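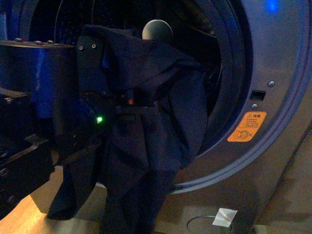

The front-loader.

April 1, 2025

Fire drill at Lorero this morning, first one with the new routes. Bell went at 9:40. I was in the office with the roster binder and a cup of tea that I left on the counter, and it was still there at lunch with a skin on it.

A few of the older ones thought it was an April Fool's joke. Kagiso Oosthuizen had warned the teachers that might happen and told them not to argue about it, just get the kids up and walking. Fifth grade came out laughing and got quieter when they saw the fire engine parked on Salameh. We hadn't told them it would be there.

The full building was out and accounted for in five minutes and ten seconds. We have 364 on the books, six absent today, and one boy at the dentist whose mother had signed him out at nine. His name was on the sign-out sheet but hadn't been moved to the roster, so his teacher held up the red card and we lost most of a minute looking for him. I found him on the sheet. That's the second drill where the slow part was paper. The walking went fine.

Gert Lekota from the fire department stood by the flagpole with his clipboard. He wrote down three things and read them to us afterward in the hallway:

Kindergarten should go out first from the east door and not wait for first grade to pass. They stood in the doorway holding the rope for a good while, with first grade going by in front of them.

The gym door sticks. You have to hit the bar with your hip. An adult knows that and a seven-year-old doesn't.

Whoever has the office radio has to stay where the teachers can see them. I went around the corner to check the side lot, so two teachers couldn't find me to report. I had my reasons but he's right. Next time I stand by the bike rack and somebody else walks the lot.

The Nornex radios worked all right outside. Inside the music room they still cut out. Kagiso has asked for a repeater and been told to ask again in October, when the new budget is being put together. In the meantime the music teacher will come to the door and wave.

Rain held off. It was cold for standing around, and half the second grade had left their coats on the hooks, as they're supposed to. Mrs. from Room 4 had hers on already and I didn't ask.

After the drill I went through the emergency contact cards, which I'd been putting off since spring break. Eighty of them came back with something missing. Mostly it's the second contact. People put down the other parent at the same address and the same phone number. If there's a fire at the school and we are standing in the church lot, I need a person who can come if the first one is at work with the phone in a locker. I wrote a note to go home on Thursday:

"Please list one adult who does not live with you and who could reach the school within half an hour. Please tell that person you have listed them."

I put the last part in after what happened in the fall with the burst pipe, when we called a woman who had no idea she was on a card and thought we were selling something. She came anyway. She drove over from the far side of Clatovness in her slippers and took both kids home and gave them soup.

Three cards had grandparents who have since died. I called those families myself and didn't send the note. Two of the calls were short. The third one lasted a while and I was glad I'd shut the door.

Lunch at my desk, cheese sandwich and the end of the crackers.

In the afternoon there was a meeting with Kagiso and Gert about the pickup plan, meaning what we do if we can't go back into the building. On paper we walk everyone down Salameh to the church lot and parents come in from the back road. Gert asked how parents would know it was the back road. Kagiso said the text message. Gert asked what the text message said. I pulled it up and it gave the street address of the church, and that address is on the front. So every car would come down Salameh and meet the engines. We rewrote it while we sat there. It now says to enter from the back by the ball field, bring ID, and stay with the car until waved in. I sent a test to my own phone and it came through in two pieces with the second piece first, so I cut some words and sent it again. Came through whole.

We also talked about ID. I know nearly every parent by sight, and I said so. Kagiso asked what happens on a day I'm out. I didn't have much to say to that. We'll ask everyone, me included in the asking, even the ones who live next door to me. I expect some sighing.

Gert is going to come back to talk to the third grade about having two ways out of every bedroom and a meeting spot outside. He leaves them a sheet of grid paper to draw the house on. Last time, a girl drew hers with the meeting spot in the neighbor's pool, and Gert said very seriously that the spot should be dry.

Stayed until a quarter past four to fix the roster. The sign-out sheet and the class rosters will now sit on the same clipboard, and whoever signs a child out marks both. I made a label for it. Put in a work order for the gym door, third one this year.

Home by five. Checked our own smoke alarms, having spent the day on the subject. Upstairs was fine. The one by the kitchen didn't make a sound, and when I opened it there was no battery in it at all. I remember taking it out over the burned toast in January and setting it on the windowsill. It wasn't on the windowsill. Put in a new one, pressed the button, and the dog went under the table and wouldn't come out until supper.

Leftover chicken and rice. Need to buy more nine-volts, and coffee filters. Call the dentist about moving Friday.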